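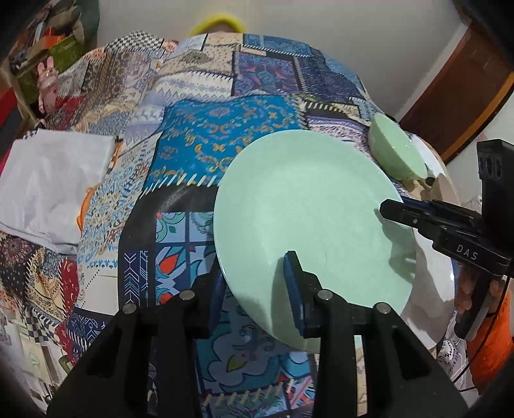

Kernska, Saturday

I went to the open day expecting to be talked at, and I came home wanting to wash up. That is a strange thing for a man to write, but I spent the best part of an afternoon watching people clear crockery with a pair of hand-held grippers, and it has done something to the way I look at a plate.

Astolent had set up in a house, with a patterned cloth on the table and pale green plates and bowls on top. I think this was the best decision of the day. I have been to robot demonstrations in exhibition halls where everything is grey and a machine moves a cube from one square to another while a man in a lanyard tells you how many cubes it has moved. Your eye slides off it. But put a big plate on a busy tablecloth, all blues and reds and flowers, and ask somebody to get hold of the rim with two padded fingers, and suddenly the whole room leans in!

The idea is simple enough. A person holds the gripper and does the job, a camera on it records how the job was done, and the recordings are used to teach a robot. Adoración Escobar, who ran our session, told us they had 1223 recordings of table clearing so far and that 38 of them were hers. She talked about plates the way my uncle talked about horses. A plate has a right place to be held (she would say "asked") and if you pinch it in the wrong place the weight swings and you feel it in your wrist straight away.

I had a go. Of course I did. You squeeze, one pad comes up under the rim and the other presses down on top, and then you tilt, and for a second you are quite sure you are about to ruin somebody's crockery. My first try was dreadful. My second was slow but decent, and I was more pleased with it than with anything I have done at work since Easter.

Terence Clegg, standing next to me, was not won over. His view, put with some force over the tea, was that we were all giving away for nothing the one thing we know how to do, and that the firm would sell it back to us in a box. I don't want to brush that aside. Who gets paid for the teaching is a fair question, and Astolent should answer it in writing, in words a tired person can follow.

But I do disagree with him about what we were shown. Housework has been treated for as long as I can remember as something with no skill in it. Now a room full of engineers is studying how a person lifts a plate without knocking the bowl beside it, and finding it hard, and saying so out loud. I found that cheering. My mother would have found it overdue.

They are doing it again in August, with saucepans. I've put my name down, and Terence, still grumbling, has put his under mine.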